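Home bakers wanted for our Thursday bread and soup evenings

Do you bake at home, and would you enjoy doing it in company? The Buckley Kitchen in Hiramville is looking for 11 home bakers to join us through May, trying out recipes for our next community cookbook. You don't need any training at all, just a bit of patience and a fondness for warm bread (and for the people who turn up to eat it!).

We start at 6 pm and finish when the last loaf is out – usually later than we meant to. There's a cupboard for coats and jumpers, so come in layers, as the ovens do warm the place up.

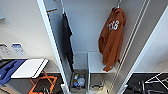 What you'll be doing

Each baker takes home two recipes, tries them in an ordinary oven and brings back notes. Rye, soda bread, seeded rolls, a rather sticky malt loaf – we'd like to know how they all behave.

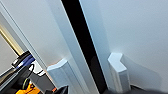
Flour, yeast and seeds are all provided, and you're welcome to take any leftovers home for the freezer. If you have a sourdough starter of your own, do bring a spoonful to share. We also want your opinion on the look of the book, and so far plain white with one black stripe, like the black strip between the white surfaces in the photo, is my own favourite for the cover.

To join in, write a few lines to Ivone Evangelista at the Buckley Kitchen and tell her what you last baked, even if it sank.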